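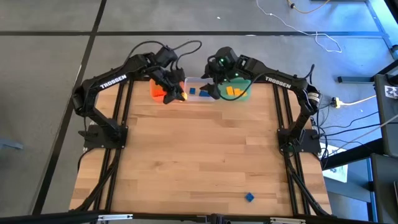

In Praise of the Butcher-Block Bench

Feb 12, 2023

I have a thing about wooden work surfaces, and I'm going to spend this whole column on it, so if you came for paint colors you'll have to wait until next time.

Butcher block is the best bench top there is. I mean the kind made from strips glued side by side, with the joints staggered so that one plank stops halfway along its neighbor and another picks up where it left off. You get honey next to tan next to a brown so pale it's almost gray, and somewhere, if you're lucky, a little dark knot. I love the knot! People at the lumberyard will turn a top over to hide one. I'd pay extra to have it facing up, a bit off center, where I can find it with my thumb.

My first proper bench was steel. I bought it secondhand from a print shop that was closing, and I was so proud of it that I made my friends come over and look. It was loud. Set down a screwdriver and the whole room knew. Drop a small part on it and the part skated off to the far side and over the edge, and then I was on my hands and knees with a flashlight. In winter I wore a sweater to sort screws. I kept it for 8 years out of pure stubbornness, and the day it left I swept the spot where it had been and felt nothing but joy.

After that came a white laminate top, and I'll be fair to laminate. It wipes clean. It's cheap. A teacher I know, Adanech Mamo, has laminate tables all through her classroom and defends them fiercely, and with that much glue going around I can see her point. But a scratch in laminate is a scratch forever. A scratch in wood is a Saturday job at worst (sandpaper, oil, a radio), and at best it's just part of the top. White is also hard on the eyes when you're working under a bright lamp for hours. Wood takes the light in a softer way, and small bright things show up beautifully against it. Put an orange block on a honey-colored top and it practically sings. Blue is even better.

That brings me to bins, which I feel almost as strongly about.

Small plastic bins, lined up along the far edge of the bench. That's my whole system. I've tried drawers, and drawers are where parts go to be forgotten. I've tried a pegboard with hooks, which looked wonderful for a month. I tried a very expensive rolling cabinet from Drokier, and I still have it, and it holds a plant. What works for me is a short row of open bins at the back, with everything in front of them left clear for the job in hand. You reach over, you take what you need, and when you're done it goes back without your having to open or close or unlatch anything.

And they should be different colors! This is where I part ways with my friend Ravindra Srivastava, who keeps 90 identical gray bins on his garage wall with printed labels on every one. He knows where everything is, I grant him that. But he has to read his wall. I don't read mine. Orange things go in the orange bin, yellow in the green, and the see-through one takes the blue. A child of four can put my bench away, and my niece did it all last August with no instruction whatsoever, and was upset when we ran out of blocks.

See-through plastic helps a lot here. Even a colored bin can be see-through enough to show you whether there's something in it. I like a bin with rounded corners too, for the simple reason that you can get the last piece out. Square corners hold on to things. Anyone who has tried to pick a washer out of a square corner with cold fingers will back me up.

Now, the complaints. I get letters whenever I write about wood, and they're usually the same letter.

The first is price. A good thick top isn't cheap, no argument. Mine came from Kirnholm as an offcut from a kitchen job, with one end slightly out of square, and it cost less than the laminate had. Ask at places that fit kitchens. They cut openings for sinks and trim ends off counters all day long, and plenty of those pieces are big enough for a bench if you aren't fussy about an odd length.

The second is stains. Yes, it stains. Coffee, machine oil, a leaky marker. I have a ring near the front edge that I've stopped noticing, and a reader, Jolanta Laskowska, once wrote to me that hers looks like the coast of Poland and she has forbidden anyone to sand it. Oil the top twice a year and most things will lift with a damp rag.

The third is that wood moves, and this one is true and you should take it seriously. A top that's screwed down hard at every point may split or bow when the seasons change. Use slotted brackets, or oversize holes with washers, and let it breathe a little. If you bolt anything heavy to the sides or the ends, leave room there too. And check that the floor is flat before you blame the bench for rocking! A smooth gray floor can look perfectly level and still have a dip in it the size of a dinner plate. I spent a whole weekend planing a leg that had nothing wrong with it.

One more thing, about size. People write to me wanting a bench as long as the wall. Please try a smaller one first. The best bench is one where you can reach the back row of bins without leaning your stomach on the front edge, and where you can walk all the way around it if the room allows. Pull it away from the wall if you can. I resisted this for years, and then I moved mine into the middle of the floor to paint, worked at it that way for one afternoon, and never pushed it back. You can come at a job from whichever side suits. Two people can work across from each other, and the light falls on everything.

So go and find yourself a slab of joined-up wood, oil it until your kitchen smells of it, put three or four bright bins along the far side, and leave the rest bare. If it has a knot, send me a picture.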